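Tralano bench gripper and simulator: open day review
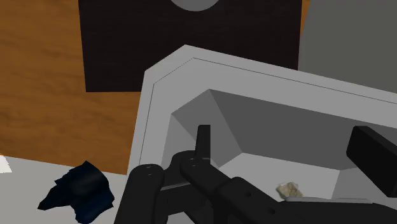 I went to the Braretti open day at Akthorpe on Sat 28 September with low hopes and a list of questions, and came home with most of the questions still on the list. Tralano is their pick-and-place package for small workshops: a black two-fingered gripper, the arm it bolts to, and a simulator in which you practise a job before you let the thing loose on a real bench. They are selling it as a set. Having sat through the whole demonstration, I think they would do better to sell it as two things and be clearer about which one is finished.

The simulator is the finished one. It ran on an ordinary desktop at the side of the hall, and the demonstration job was getting a small, lumpy beige stone out of a grey tray with sloping inner walls. As a test I rather liked it. A stone has no flat sides to grab, and this one was resting on the floor of the tray near the lower edge of the basin, where a clumsy program can catch the rim on the way in. Anyone can pick up a cube in the middle of an empty table. I have watched plenty of firms do it and call it a demonstration.

The gripper model is decent too. You get the links and the holes in them, and the thin rod running between, so you can see how the linkage sits against the tray when you come in low. That matters if your parts live in bins. The wood grain on the table is nicely done, the tray much plainer, all flat greys, and there is a crumpled navy cloth beside it that looks better than either. I would have swapped all the pretty grain for a readout of how hard the fingers were pressing. When I asked for one I was told it was planned for October. Plans for October are easy to make in September.

They let visitors have a go, and I had 3. My first try knocked the stone up the slope and the finger went after it and missed. The second picked it up and let it go again over the rim. The third worked. The man on the stand said that was quite normal for a beginner, but I wasn't steering by hand. I had only chosen the approach angle from a menu, and the software did the rest. If the software is the beginner, that ought to be on the leaflet.

The leaflet has other figures on it. It says 100 practice picks will get you ready for a new part, and that a test run of 458 picks was used to tune the release we saw. What it doesn't say is how many of the 458 came off. I asked twice. The first answer was about learning curves and the second was an offer of coffee, which was good coffee.

Then we were walked through to see the real arm. It spent most of its slot moving plastic caps from one rack to another, and it did this well, at a steady pace that would suit a small packing room. Nobody offered it a stone. I asked whether a job learned in the simulator could be run on the arm there and then, since that is the whole point of buying the pair, and was told the two machines weren't linked up that day because of the hall network. Fair enough, halls are like that - but I had driven a fair way to see exactly that bit.

On the practical side, the controls are laid out sensibly and the text is large enough to read standing up. Changing the camera view takes too many clicks. The emergency stop on the real arm is a proper big button in a place you can reach, and they pressed it twice without being asked, so full marks there. The manual is a printed one with an index, a pleasure to handle, though the chapter on odd-shaped parts runs to a page and a half.

The simulator on its own is 125 pounds a month, with no long tie-in. For a college or a workshop that is thinking of automating one dull job, I could see that being money well spent for a month or two, if only to find out that the dull job is harder than it looks. The price of the full set was "on application", and I didn't apply.

For comparison, the Chmielewska arm I tried in the spring has an uglier simulator, with a table like a sheet of cardboard, and you can send a job straight from the screen to the arm while you stand there. It dropped things as well, but I saw it drop them on a real bench.

Simulator: four out of five. Gripper and arm: no score until I have seen one lift something awkward. Braretti say there will be another open day, and I have asked them to bring a stone.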